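Ticket 974: Product photos load in the wrong colors, but only on Wednesdays (reporter's wording)
Product: Vukness storefront
Component: image resizer
Priority: 3
Status: Resolved, pending further complaints
Opened: Nov 20, 2024

Reported by the Ongart shop desk:

All our green tableware looks gray on the live site. It looks fine in the admin preview. It looks fine on my phone. It looks gray on the owner's laptop, and the owner's laptop is the only one that counts. Please fix before the holiday sale. I have cleared the cache, restarted the browser, and cleared the cache again with more feeling. 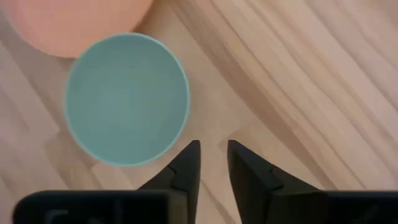 Attachment 1: green round dish, plain, no pattern

Support, 9:40 am

Thanks for the report. Could you send the page address and the browser version from the owner's laptop? "The blue one" narrows it down less than you'd hope.

Reporter, 10:15 am

It is the blue one that is not the other blue one. Page is the main tableware category. Also it happened last Wednesday, so I believe it is a Wednesday thing.

Support, 11:02 am

We don't have any Wednesday code that I know of. There is a nightly job that rebuilds thumbnails, and it runs on Tuesday nights for stores on your plan, so I owe you a partial apology there.

Checked so far:
- Originals in storage are intact. Checksums match the upload log.
- Admin preview serves the original, so of course it looks fine.
- Live site serves the resized copy from the Pakudum cache.
- Resized copies made before October are fine. Resized copies made after the October update have no color profile in them at all.

The resizer was updated in October "to reduce file size." It did so by throwing out the embedded profile. A browser that assumes standard color shows one thing, and a browser set to use the monitor's own numbers shows another. The owner's laptop is in the second group.

Reporter, 11:20 am

So the laptop is wrong?

Support, 11:26 am

The laptop is doing what its settings say. I would not open with "the laptop is wrong" when you talk to the owner.

I ran a second sample through the old resizer and the new one.

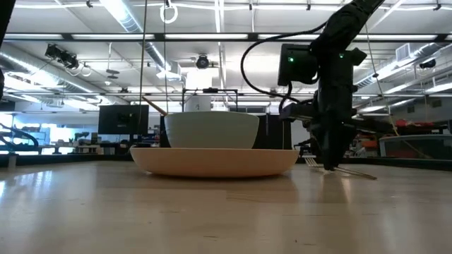 Old resizer, profile kept, file slightly bigger. New resizer, profile gone, tans drift toward putty. The difference is small on my screen and hard to miss on a wide-gamut one. I borrowed a wide-gamut monitor from the design team and have been asked twice when it's coming back.

First attempt at a fix: set keep_profile to true in the store settings. No change. The setting exists, it saves, it shows a friendly green check mark, and nothing in the resizer reads it. Filed separately with Diltura, who maintain that module. Their auto-reply says my feedback helps them grow.

Second attempt: convert to standard color first, then strip the profile. This works. Files stay small and colors hold on every browser I could get at, including one on a tablet older than this ticketing system.

Reporter, 1:48 pm

Looks right on my screen. Owner is at lunch. Can you run it on everything?

Support, 2:05 pm

Started a rebuild of the tableware category only. The queue takes 3000 files per batch and your full catalog would go in 2 batches, so I'd like to see one category come out clean before I commit the rest of my afternoon.

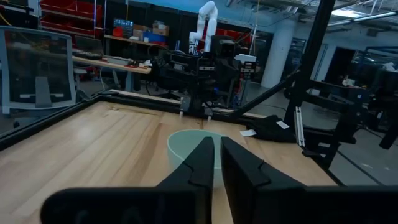 Tableware is finished with no errors in the log. Purged the Pakudum cache for that category. Starting batch one of the full catalog. Please don't upload anything until I post here again.

Reporter, 2:31 pm

I uploaded some napkins.

Support, 2:33 pm

Restarting batch one.

Support, 4:50 pm

Both batches done, napkins included. The Tuesday job now calls the convert step too, so next week's rebuild shouldn't undo any of it. Leaving this in pending until the owner has looked.

Reporter, 5:12 pm

Owner says the greens are good. Owner would now like to know why the logo is blurry.

Support, 5:14 pm

New ticket, please.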